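Automated Handling Systems
Unit 7 handout: Reading a vendor offer for a two-armed picking robot
Instructor: Svenja Camenzind

Before you start

Read this after the Unit 6 notes on grippers and before the lab. You will need the Ludatus offer sheet from the course folder. Bring a printed copy, marked up.

The offer

Ludatus sells a two-armed robot as a kit for small stockrooms. The kit comes in two versions. The Sekisar version has five-fingered hands and is meant for mixed parts. The Niskanen version has grippers and is meant for boxed goods and totes. The arms are sold with a service plan called Plusell, which covers setup, software updates and one retraining visit in the first year.

The sheet lists the Sekisar hands for goods up to 325 grams per hand. It does not say whether that figure is for a full grasp or a fingertip grasp. Ask. The difference matters more than almost anything else on the page.

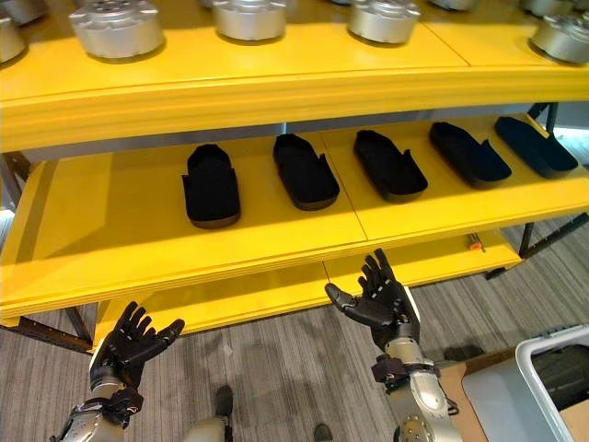

Part variety is the first thing to check in any offer of this type. A vendor will usually quote a pick rate for one part, repeated. Your stockroom will not look like that. Think of a shelf of silver metal cylinders with a row of soft black shoe-shaped foam pieces on the level below it, and ask what a hand has to do differently for each. The cylinders are rigid and smooth. The foam gives when you squeeze it, so the same finger closing distance will not suit both. Shelf height changes the approach too: reaching up to a part is a different motion from reaching across to one, and the sheet quotes a single cycle time for all of it.

Notes on the pick rate

Ludatus quotes 100 picks per hour. Matilde Rocha went through the footnotes with last year's group and found that the rate leaves out the time to change the software profile between parts. The profile change is listed separately at around 30 seconds. Work out for yourself what happens to the rate if you change part after every pick, then after every tenth pick. Show both in your lab report.

Totes and boxes

The Niskanen version is simpler to judge. Cartons have flat sides, and two grippers can share a load. What you want to look at is clearance. When cartons stand side by side in a tote, there may be little room for fingers between a carton and the wall - less still if both arms work over the same corner.
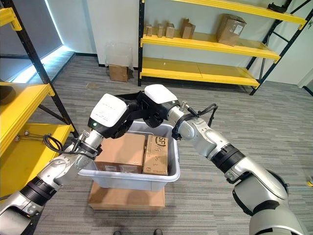

Figure 2. Both grippers over a gray tote with two cardboard boxes.

Measure the gap before you trust any claim about tote picking. The offer sheet gives finger thickness on the back page, in the small table.

Service plan

The Plusell terms are in order number 1862, also in the folder. Read the section on retraining closely. The visit covers new parts but does not cover a new shelf layout, and Ursina Ortner will ask you about this in the discussion section.

For the lab report

Compare the two versions for a stockroom of your choice. State which parts you assume, where they sit, and which figures from the sheet you could not verify. Two pages, tables extra. Send questions on the report format to Ivone Coutinho.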